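Section 4. Setting Up the Cup Station

This section covers the cup station at the end of the Clirkeck drinks counter: the table, the cup stand, and the paper cups. Filling the urns is covered in Section 3. Disposal and end-of-day cleaning are in Section 6.

4.1 What you need

One light beige station table
One Drodley cup stand, wood base with black wire frame
Paper cups, white with a tan outer band, from the Bostden carton
One soft cloth and one dry towel
Mild dish soap

The stand ships assembled. The carton may also contain a paper insert showing a four-cup model. Ignore it. The four-cup model uses a different base and its instructions do not apply.

4.2 Preparing the table

1. Place the table on level floor with the long side facing the people who will use it. Leave 30 inches clear on the serving side.

2. Press down on each corner. If the table rocks, turn the leveling foot at the low corner until it stops.

3. Wipe the top with a damp cloth and a drop of soap. Dry it with the towel.

4. Check that the top is dry before you put anything wooden on it.

Caution: Do not use bleach or scouring powder on the table. Both dull the surface, and the dull patches show coffee rings.

4.3 Preparing the stand

1. Lift the stand out of its carton by the base. Do not pull on the wire loop while the packing is still tight around it.

2. Remove the foam sleeve from the wire and the paper disk from the base.

3. Turn the stand over and look at the underside. Peel off any leftover tape.

4. Set the stand upright and run a finger around the lower ring. If you feel a burr, set the stand aside and call Figueroa on extension 131 for a replacement.

5. Wipe the base with a cloth that is barely damp. Wipe the wire separately.

Note: The reddish-brown finish on the base varies from one stand to the next. A darker or lighter base is not a defect.

Caution: Never soak the stand or put it in the dishwasher. The base will swell and the wire will work loose.

4.4 Positioning the stand and cups

1. Put the stand toward the front of the table, near the middle. The arched loop should be at the top — if the loop is touching the table, the stand is upside down.

2. Put out two cups behind the stand, one to the left and one to the right. Both go upright, open end up.

3. Handle each cup by the tan band. Keep fingers off the white rim.

4. Leave a hand's width between each cup and the stand.

5. Leave the stand itself empty until the first drink is poured. 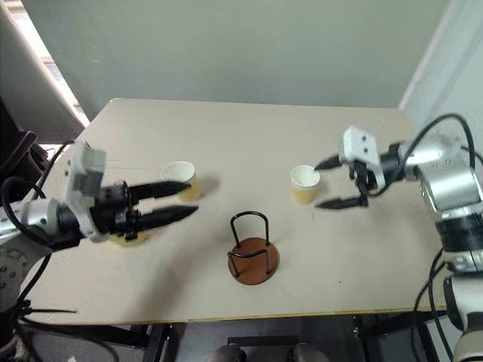 6. Keep spare cups in their sleeve on the shelf underneath. A tall stack on the tabletop tips easily, and a cup that has been on the floor has to be thrown out.

4.5 Placing a cup in the stand

1. Hold the base steady with one hand.

2. Bring the cup in through the open space in the wire and lower it into the ring. Do not force it. A cup that needs pushing is the wrong size or has been crushed at the bottom.

3. Let go and check that the cup stands straight.

4. To take it out, hold the tan band and lift straight up until the bottom clears the ring, then bring it toward you.

Caution: Do not carry the stand with a full cup in it. The loop is fine for lifting an empty stand, but a full cup will swing and spill.

4.6 If something is wrong

Cup leans to one side: the ring is bent. Replace the stand. Bending the wire back by hand weakens it.

Cup sticks in the ring: check the carton label. The stand takes cup size 512 only.

Stand wobbles: look for grit or tape under the base first, then check the table as in 4.2.

Base feels tacky: syrup, usually. Wipe with warm water and a little soap, then dry right away.

4.7 Restocking

Count the sleeves on the shelf every Friday before closing. When fewer than 23 are left, write the count on the order sheet and leave it in Lacey Lightfoot's tray. New cartons go at the back of the shelf so the older cups get used first.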